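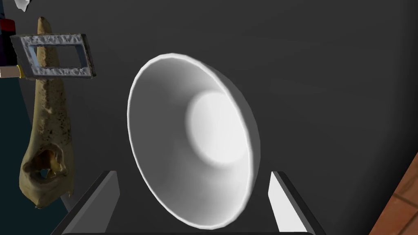

Pre-race tech and pit inspection, Skaluvard short course, second visit in May. The organizers say everything on our list from the first visit has been closed out. I went through it again anyway, starting at the infield, and I don't agree with all of it. They describe the turn 3 basin as "an even bowl," and that phrase is doing a lot of work. A bowl like the plain white one at the top of this page has a smooth inside that curves up to a rounded lip all the way round. Turn 3 has a lip on the outside and a rut where the inside should be.

TRACK

1. Outside barrier, turns 1 to 3: PASS
Blocks are tight and pinned. One was swapped out and the new one sits a little proud. Watch it after the first heat.

2. Turn 3 surface: FAIL
Graded, yes. Packed, no. My heel went in without effort. The sheet says it was rolled twice and I'd like to know with what.

3. Landing after the big tabletop: PASS WITH COMMENT
Better than last time. The Plaltov trucks land long, and long is where the soft dirt is. Water it early in the morning and leave it alone.

4. Flag stands: PASS
Every stand can see the next one. Stand 11 still has no shade. It was promised.

5. Spectator fence, back straight: FAIL
The setback was paced off, I'm told. Pacing is not measuring. Bring a tape.

PITS

6. Fuel area: PASS WITH COMMENT
Extinguishers charged and tagged. Two were behind a stack of tires, where they would help the tires.

7. Grounding straps on fuel rigs: PASS
Checked on every rig, including the Aubert trailer, which failed last year.

8. Pit lane speed: NOT VERIFIED
There's a sign. I saw no radar and no one assigned to it.

9. Ambulance route: PASS
Gate opens, lane is clear, almost 600 feet of it. A merchandise tent was creeping into it at lunch and had moved when I came back.

TRUCKS

10. Harness dates: PASS WITH COMMENT
All in date on paper. On truck 3,724 the tag on the lap belt was too worn to read, so I'm taking the team's word, and I don't like taking anyone's word on a belt. Replace before qualifying.

11. Window nets: FAIL (one truck)
The Mondoter entry's latch released when I leaned on it. They said it had never done that before — they always say that.

12. Kill switches: PASS
Tested with engines running. Last visit this was done with engines off and marked as a pass.

Items 2, 5 and 11 to be rechecked before any truck goes on the track. Item 8 needs a name next to it. I won't sign on a phone call or a photo.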